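Small law booklets for travelers - keep or throw away?

toltier_41
Posted Wed 29 January
Good evening to all. I collect the printed things which travelers receive for free: customs leaflets, health cards, small law guides. My shelves are full and my wife asks me to choose. Do you keep the booklets which only repeat the law in short form? For me they are more interesting than maps, but I know many collectors do not want them.

Furkico
Reply #2
Maps and timetables only. A law summary is old after one year, and there is no market for it. I sold a box of 100 mixed leaflets in March and the buyer gave the legal ones back to me.

Magdy Shawky
Reply #3
I do not agree with Furkico. Because they become old, people throw them away, and later you can't find them. I have one in Chinese, a short compilation of some Thai laws, with an airplane and a cartoon animal riding on something like a whale. A serious subject with a children's book cover - I like this very much.

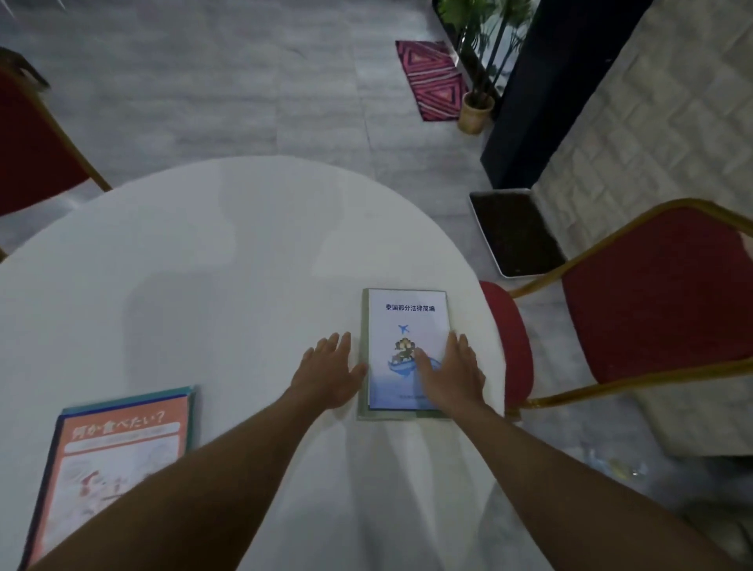
Page 3 of 7

Furkico
Reply #41
The cover is nice, I accept. But you would keep it for the drawing, so put it with illustrated covers and not with law.

Magdy Shawky
Reply #42
In my list it is under Thailand, number 892. I sort by the country which the text is about. The language goes in the second column.

Radwan
Reply #43
I sort by language first, and it gives fewer problems when the same leaflet comes in several versions. Please don't use plastic sleeves with glue - I lost two good covers this way.

toltier_41
Reply #44
Thank you. I will keep mine and try paper envelopes. Does anyone know a good size for thin booklets?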